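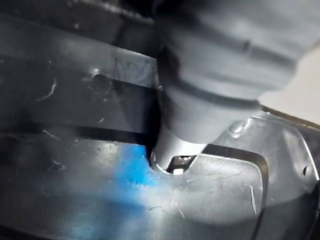 How to clean and inspect dark molded plastic parts
By Cristóbal Ledesma
Updated 2023-05-20

Dark gray and black plastic shows everything. A panel that looked fine in the box will show dust, lint and fine scratches as soon as you tilt it under a lamp. This page covers the way we clean and check molded parts at Ríos before they go on to assembly. It works the same for trim panels, covers and housings, and most of it applies at home if you have taken the inside of a car door apart and want to put it back cleaner than it was.

You will need

A soft brush with long bristles, 1 inch wide
A second, narrow brush for slots
Lint-free cloths, at least four
Wooden cotton swabs
A spray bottle of water with a few drops of dish soap
A second spray bottle of plain water
A lamp you can move
Masking tape
A padded place to set the part down

Do not use glass cleaner with ammonia, acetone or anything sold as a degreaser unless the maker of the part says you can. Some plastics turn cloudy right away and some crack weeks later. We buy a plastic cleaner called Rultosari for greasy parts, but soap and water handles most of the work.

Step 1. Get the dry dust off first

Hold the part with the open side down and tap the back with your palm. Then brush it, starting at the highest ribs and ledges and working down into the channels. If you wipe before you brush, you drag the grit across the surface, and shiny faces scratch easily.

Brush in one direction. Knock the brush against the edge of the trash can every few strokes.

Step 2. Pick out lint and fibers

Lint collects in the same places on every part: along the foot of a vertical wall, around the rims of holes, and in long recessed grooves. A single pale fiber on dark plastic is easy to mistake for a scratch. Touch it with a dry swab. If it moves, it is lint. If it doesn't, leave it for the inspection and go on.

For deep grooves, fold a piece of masking tape over the end of a swab with the sticky side out and dab along the bottom. Canned air is quicker, but it tends to move the lint to the next part on the table.

Step 3. Wash the flat faces

Spray the cloth, never the part. Water that runs into a closed boss or a blind slot can sit there until the next day and leave a ring. Wipe the flat faces and the tops of the ledges in straight strokes, turn the cloth to a clean side, and wipe again with plain water. Dry with a third cloth.

Corners and the rims of round holes get a damp swab, turned once and thrown away. Don't go back over the part with a used one.

Step 4. Set up a place for the parts to sit

This matters more than people expect. Most of the scratches we used to find were put there by us, from sliding panels across a bare table. In October we went through a batch of 489 parts and sorted the rejects by cause. Handling was the largest group by a long way, and we changed the bench after that.

What works is a smooth table with soft holders let into the top, so that each thing you set down has its own spot and stays in it. Foam is good for this. Cut or order it a little larger than the item, with raised walls on the long sides and a finger slot in the floor so you can get the item out again without tipping it.
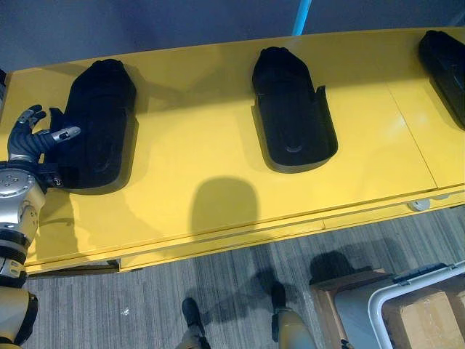 Leave enough room between holders for a hand on either side. Ours were too close together on the first bench and people bumped one item while reaching for the next. Face them all the same way, too. If the narrow end points away from you in one holder, it should point away in every holder, and then you can put things down without looking.

A light or bright tabletop helps with dark parts. Crumbs of plastic and loose dust show up on yellow or white, and you can see when the table needs a wipe. Wipe it between batches, including the seams where two sections of the top meet. A rounded front edge is worth having if you are buying a table – a square one will mark a panel that leans against it.

Black foam holds a lot of dust and hides it well. Vacuum the holders with a brush attachment at the end of each shift, then press a strip of tape into the bottom and look at what comes up. Our foam comes from Pronel. We replace a holder when its walls no longer spring back.

Step 5. Inspect under a moving light

Turn off the overhead light if you can. Put the lamp low and to one side, and move it slowly while the part stays still. A scratch shows as a bright line that comes and goes. A scuff shows as a dull patch in a shiny area. Sink marks – shallow dips opposite a rib – bend the reflection.

Check in this order every time:

Top faces of ledges and raised strips
Flat panels
Rims of holes and openings
Walls of grooves and channels
Clips and tabs
The back

Run a fingernail across any line you find. If the nail catches, the part goes in the reject bin. If it doesn't, and the line is on a face that will be covered later, we pass it.

Step 6. Test the slots

A slot can look clear and still have a thin skin of plastic, called flash, across the bottom. Push a soft, blunt probe into each one. It should go in to the same depth every time and come out without dragging. A rounded silicone tip is fine. Metal picks will mark the edges.

Trim flash with a sharp blade held flat to the surface. Take thin slices and stop early. Brush the slot out afterward and wipe around it, as in Step 3.

Step 7. Bag it or use it

A clean part starts gathering dust again right away, and rubbing it with a dry cloth makes that worse. Either fit the part within the hour or put it in a bag. We use Ulto bags in the large size, 306 to a roll. Fold the top over twice and tape it. Label the bag on the outside, on the tape, and write the label before the part goes in.

Stack bagged parts on edge, with a sheet of foam between them, no more than eight to a tote.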